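Hand-Held Grippers, Compared: Your Questions
Posted 2 February 2025 by Viorica Zamfir
14 shares | 7 comments

Since the comparison notes went up, the same questions keep arriving, occasionally from the same people. Answers follow, in no order of importance.

Which grippers did you compare?

Two hand-held ones, the Grarby and the Flimen. Both are shells you carry, with jaws at the business end and a camera that looks out over them. You do the task with your own arm, the camera records it, and later a real arm tries to copy you and shows you what bad habits you have. Ours is a Munteanu, bought used, with a previous owner's opinions about cable routing still taped to it.

So which one is better?

The Flimen for small things, the Grarby for everything that might get dropped. If you wanted one name, sorry. I wanted one name too, and I had a spreadsheet.

How many trials did you run?

We kept 226 recordings per gripper. We made more than that, but the discarded ones mostly show me learning where the trigger was. The tasks were picking up a marker, moving a mug from one shelf to another, and folding a dish towel. The towel was Virgil Preda's idea and he has been reminded of it.

Why bother with a hand-held tool? Can't you just drive the arm?

You can. Driving the Munteanu by remote, I could finish a mug transfer in the time it takes to drink what was in the mug. With a hand-held gripper you move at close to normal speed, and you feel it when the jaws touch something. The price is that your wrist can do things the robot's can't. Plenty of our prettiest recordings were useless because the arm had no way to get its elbow where mine had been.

Does weight matter?

Not for the first 3 minutes. After that it is the only thing that matters. The Flimen puts its bulk toward the back, so it sits over your fist. The Grarby is front-heavy and will tell you all about your forearm. We ended up swapping operators often, and the quality of the towel folds went up, from a low base.

How do the jaws compare?

Grarby's are wide and soft and forgive a sloppy approach. They also hide the last bit of whatever you're picking up, so you close on faith. Flimen's are narrower, and you can see your target nearly until contact, but come in crooked and the marker shoots off across the room. We now know what lives under the shelving.

What about the cameras?

Both use a very wide lens, which takes some getting used to when you review the footage. Straight walls bend, and so do your ideas about how close things are. The upside is that the lens sees a great deal at once: the object, the jaws, and usually whoever is standing next to you with the other gripper. The Grarby had the cleaner picture under our ceiling lights. The Flimen showed a faint flicker until we changed the shutter setting, a setting kept three menus down, where it's safe from users.

Do I need tracking markers?

Depends on the software. Fetdale, the controller package we settled on, can work out where the gripper is from video alone, and does fine in a room with plenty to look at. Plain white walls make it nervous. A printed marker block on top helps when one gripper has to be located in another's view, as in two-handed work. Print it sharp, mount it square, and don't put your thumb over it. I can't stress the thumb enough.
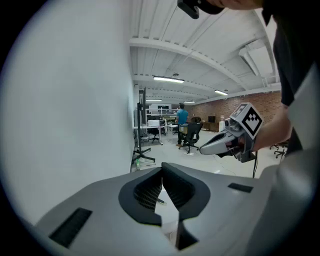

Virgil Preda wrote in to object that the marker block was the one part of the setup he never had to think about, and that I had been unfair to it in the first draft. He would sooner give up the video-only tracking, he says, than go back to walking in slow circles so that Fetdale could make up its mind. He also thinks the Grarby is lighter than I claim. He has bigger forearms.

Fair enough. If you work in pairs, use the blocks. On your own, in a cluttered room, try it without them first and see how much drift you get.

Are cables a problem?

Cables are always a problem. Leave slack, tie it off near the handle, and check that it doesn't swing in front of the lens when you tilt forward. Ours did for an entire afternoon in September. The arm learned the task anyway, though it seemed to hesitate at the spot where the cable used to be.

Did the copied motions work on the real arm?

Mug, yes, with either gripper's recordings. Marker, mostly, and better with the Flimen's. Towel -- the arm folds it about the way I would if I were late for something. I'm calling that a faithful result.

Can I mix recordings from both?

We tried it with 200 from each. The arm came out worse than with either one alone, probably because the jaws open to different widths and we hadn't corrected for that. We'll rerun it once the widths are matched in Fetdale. Please stop asking when.

Will you be testing anything with fingers?

Someone would have to lend us one. The address is on the contact page.

7 comments

Recent posts
Matching jaw widths in Fetdale, part one
What the previous owner taped to our Munteanu
Shutter settings and ceiling lights
Choosing a mug for repeat trials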